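3. How people stack things when they don't plan to

I started this part of the study in March, thinking it would be the boring bit.

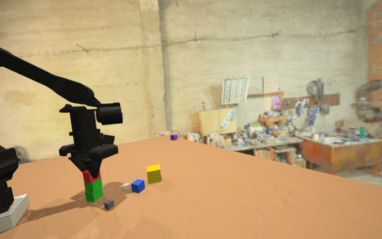
My plan was to look at how families in Drunby put their groceries away, and the piles were going to be a footnote. Then I read the kitchen diaries (all 437 of them, over far too much coffee) and the piles took over! People wrote pages on which can goes on which can. One household in Brellow kept its soup in towers sorted by how much they liked the flavor, with the favorites at the bottom so the kids couldn't get at them.

So I went back and coded every mention of one item resting on another. That gave me 3,556 entries, which I sorted into 4 groups: same on same, small on large, large on small, and what I ended up calling "wherever." I know that last one isn't a very scholarly label, but the diaries used the word so often that I gave up looking for a better one.

Figure 1. Three cubes in a stack.

Small on large was the arrangement I expected to see everywhere, and in the Drunby diaries it mostly was. Brellow was messier. Cupboards there are shallow and set high on the wall, and people told me they stacked by reach: whatever they'd need soonest went on top, even if it was a big bag of rice sitting on a jar of mustard. Llorente (2.3 above) found the same thing in shop stockrooms, and I was a little too quick to dismiss it when I first read it.

I also asked each household to score how annoyed they were with their own shelves, from zero to 100, using the Clenar scale. I like this scale a lot, but it has a weak spot for work like mine. It asks about "your storage" as one thing, and plenty of people are perfectly happy with the fridge and furious at the pantry. Several wrote two scores and crossed one out. I kept the one they left standing and marked the entry, and Section 4 runs the comparison both with and without those households.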